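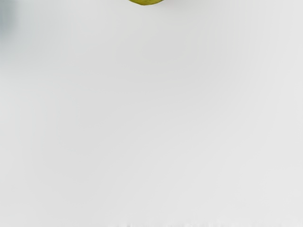
A simulated tabletop during data gathering, with a green object at the top edge of the view.

The person I came to see at Bivar has a job title with the word "data" in it twice, and would prefer that I leave both the title and the name out of this. "Just say I'm the one who sits with the robots that don't exist," I was told over the first of several cups of tea, and since we ended up talking for most of a Sunday afternoon, I am happy to oblige.

Bivar is a small outfit on the second floor of a former shoe warehouse, and its work is gathering examples. Somewhere down the line a learning system has to pick up a piece of fruit and put it in a bowl, or move a cup from one side of a table to the other, and before it can do that it needs to have been shown the thing being done, over and over, by somebody patient. At Bivar the showing happens in a simulator they call Trarnon. The operator holds a pair of handles, the arm in the simulator follows, and everything is recorded: the joint positions, the commands, and the pictures from each of the simulated cameras.

"People imagine it's like a video game, and for the first half hour it is," my host said. "Then you've picked up the same piece of fruit forty times and you start noticing things. You notice that you always come in from the right. You notice that you hold your breath just before you close the fingers. And the system is going to learn all that from you, or at least the part of it that shows up in the numbers, so you have to start being careful about your own habits."

The current project is called Dudance, and it is all tabletop work. The target is 3000 recorded examples by the end of October. When I visited they had 705 they were willing to keep, and I got a rather long and very good-humored account of where the others had gone. One whole batch of 225 had to be set aside after somebody noticed that the table height had been saved wrong in the settings file. The recordings looked perfectly fine to the eye.

"That was a sad morning," my host said. "We made pancakes. There's a hot plate in the back."

I asked about the views, which I had expected to be tidy. They are not, particularly. We looked through a good many on the big monitor by the window, and in plenty of them there is very little to look at: a wide stretch of pale gray, a bit of green at the top, and that is your lot. I asked whether those ones get thrown away.

"Oh no, no. I did want to, when I started. I came from product photography, where you'd be sent home for handing that in. But think about what the system has to deal with when it's working. It's going to have a great many moments where the thing it wants is barely in view, and if all we ever gave it was the fruit sitting nicely in the middle, it would have no idea what to do with a moment like that one. So we keep them – as long as the rest of the recording is sound, we keep them."

I wondered aloud whether that green sliver was an apple or a lime, and my host laughed and said that from that one picture you would be guessing, the same as I was. The labels come from the simulator's own list of objects and not from anyone squinting at the screen, and this saves them a lot of arguments.

The arguments they do have are mostly about what counts as a good example. There is a house rule that an attempt can run no longer than 14 seconds, and feelings about this rule are strong. One side holds that a slow, fumbling attempt teaches the system to be slow and fumbling. The other side, which includes my host, thinks a fumble followed by a decent recovery is worth several clean ones.

"If I nudge the thing and it rolls a bit, and I go after it and get it, that's gold to me. That's somebody solving a problem. But it takes me sixteen seconds and out it goes. I've been keeping a folder of them. I'm hoping to win that one before Christmas."

The sorting is done with a home-grown tool named Nel, after a boat. Nel plays each recording back at double speed, and the reviewer presses one key to keep and another to drop. There is a third key for "ask somebody," and I gathered it gets a lot of use on Friday afternoons. Reviewers don't score their own recordings. They used to, and the keep rate was suspiciously high.

I asked what happens when simulated examples meet a real table, and got the longest pause of the day.

"It's never the same. Our gray surface is very clean and very even. A real one has a coffee ring and the sun coming in sideways. We vary the light, we vary the colors, we shift the cameras a little between sessions, and all of that helps. But I wouldn't tell you it's solved. I'd want some real recordings mixed in, and we've asked for the money for that, and we're waiting to hear."

By then it was nearly five and the light in the warehouse had gone a soft brown. I was offered a turn with the handles, and I took it, and I can report that it is a great deal harder than it looks. The arm does exactly what your hand does, including the parts you didn't mean. On my sixth try I got something round off the table and more or less into the bowl, and felt very proud of myself – until Nel was opened and my attempt was played back at double speed.

"Third key," said my host kindly, and went to put the kettle on again.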